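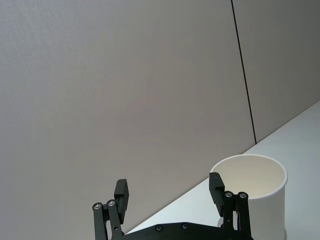 A white paper cup standing on a white table, with a plain grey wall behind it.

How does a paper cup hold water?

Leave a sheet of writing paper in the rain and it soon goes soft and falls to bits. A paper cup is made of paper too, but you can fill it with water, carry it across the room and drink from it. Why doesn't it turn to mush?

What paper is made of

Paper is made from tiny threads called fibres. Most of them come from wood. The fibres are mixed with a lot of water, spread out flat, pressed and dried. When they dry they cling to each other, and that is what makes a sheet.

There are little gaps between the fibres. Water creeps into the gaps, the fibres swell, and they let go of each other. Kitchen roll has lots of gaps, so it is good at soaking things up. A cup needs to do the opposite job.

The secret layer

Cups are made from thick, stiff paper called paperboard. Before the paperboard is cut, one side is given a very thin coating. In most paper cups this is a kind of plastic. Some newer cups use a coating made from plants. The coated side goes on the inside, where the drink will be. Water can't get through it, so the paper underneath stays dry.

Cups meant for cold drinks may be coated on both sides. A cold drink makes drops of water form on the outside of the cup, and those would make bare paper soggy.

Two pieces and a roll

A simple paper cup is made from two pieces. The first is the wall. Before it is bent it looks like a fan with the point cut off. A machine wraps it round and joins the two edges. If you run your finger round the outside of a cup you can feel the join, called the seam.

The second piece is a circle for the bottom. It is pushed up inside the wall, and the end of the wall is folded over it and squeezed tight. That is why the bottom of a cup sits a little way up from the table.

Last of all, the top edge is rolled outwards. The roll makes the rim stiff, so the cup keeps its round shape when you hold it. It is also kinder to your lips than a cut edge.

Why is it wider at the top?

Paper cups get narrower towards the bottom. This is called tapering. It means that one cup can slide inside another, so a tall stack takes up very little space in a cupboard. Straight-sided cups of the same size would not fit inside each other at all.

Can it be recycled?

Sometimes. The coating is stuck firmly to the paper, and the two have to be pulled apart before the paper can be used again. Not every recycling centre can do this. Ask a grown-up to help you find out what happens where you live — some places have a special bin just for cups.

Try it yourself

You will need a clean paper cup, a sheet of writing paper, a teaspoon and some water.

1. Put the sheet of paper on a tray.
2. Drip one teaspoon of water on to the paper.
3. Put one teaspoon of water in the cup.
4. Wait ten minutes, then feel the paper and the outside of the cup.

Next, pour the water away and ask a grown-up to cut the cup open down the side. Tear off a small piece. If you peel it slowly at the torn edge you may see the thin coating come away from the paper.

Words to know

Coating: a thin layer that covers something.
Fibre: a very thin thread.
Seam: the line where two edges are joined.
Taper: to get narrower towards one end.

Musley Young Readers, page 147
Last updated 2020-08-21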